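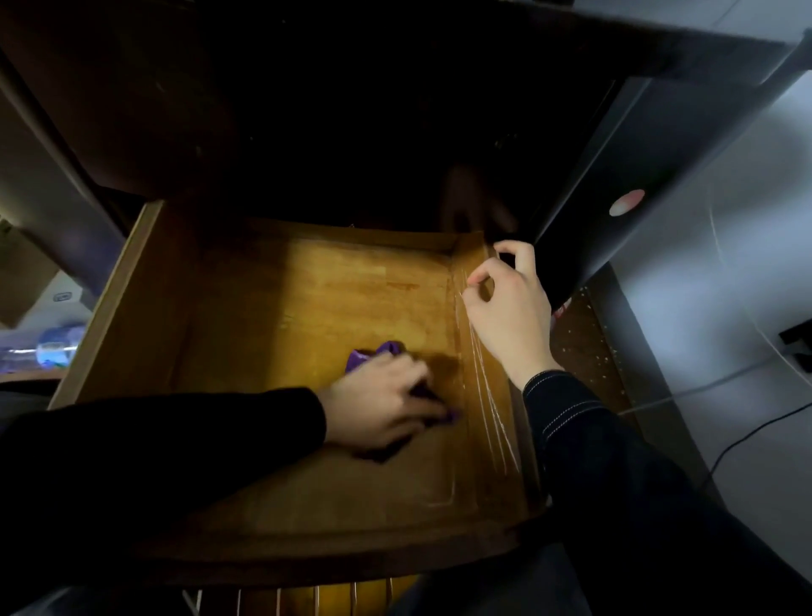
The Zirkcombe shared workshop opens its doors to visitors one Thursday a month, and in February I went to see the arm its members are building. They call it Grondside. It is meant to tidy small things out of a drawer, and it has been under construction for 18 months, mostly in the evenings. Before anyone programs a motion, the group goes through the job by hand and writes down what the hands do. Wiping out a drawer is on that list, and it is harder than I had expected. One hand presses a purple cloth on the wood while the other has hold of the edge of a clear plastic film at the side. Grondside has one arm. Valentina Cáceres, who leads the build, told me they argued over a second one for weeks and then dropped it for lack of money.

The arm itself is bolted to a bench in the back room. It has six joints, printed brackets and a gripper with two soft fingers. The first set of motors came from Olvera and overheated on long runs, so the shoulder now uses a bigger motor with a belt. I was allowed to hold one of the old brackets. It had split along the layers right next to the screw hole. The new ones are thicker there and printed on their side.

The control software is called Plumovetti. One of the members wrote it, and it runs on an old desktop under the bench. You pick a motion from a list, the arm moves to a start position and waits, and then you press a key to let it go. A full cycle with one object takes 60 seconds. Cáceres would like to get that down to 11, but she said the gripper has to be more reliable first. Flat things are the main problem — the fingers close above them and come up with nothing.

We talked for a while about what should go in a test drawer. The group wants things of different shapes, some of which roll and some of which lie flat, and they want them left in no special order. 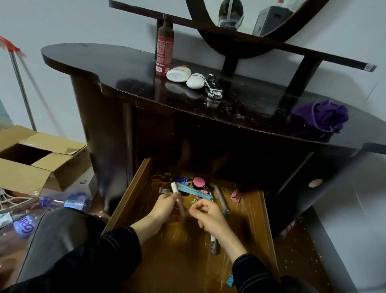 Sorting by hand at the vanity drawer, with scissors, pens and binder clips still inside.

Binder clips came up more than anything else. They sit at odd angles, and the wire handles can catch on a soft finger. Tubes are easier, as long as the arm takes them across the middle.

The visit runs for two hours and there is no charge. Parking is on the street, and the entrance is the side door next to the loading ramp. Wear something warm, as the back room is not heated. The next job on their list is a new wrist joint, and Cáceres expects to have it mounted by the next open evening.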